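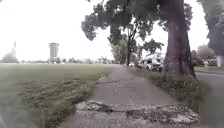

Robotics > Field trials > Eynon path trial

7/27/20, by Eirlys Kneath

Articles Talk Contents Search

The Eynon path trial is an outdoor comparison of 2 camera and controller pairings for small wheeled robots, begun by Tươi Hoàng at Stindale. Both pairings, Grander and Niltinska, drive the same chassis along a 500 m concrete footpath beside mown grass and large trees.

Broken concrete is the star of the course! Rubble, raised edges and dark cracks can all look like shadow to a camera, and a good controller has to slow down in time. Grander completed 36 runs with the wider lens, which copes splendidly with overhanging leaves. Niltinska holds a straighter line between slabs but brakes later. A second round, with both cameras mounted lower, is planned for November.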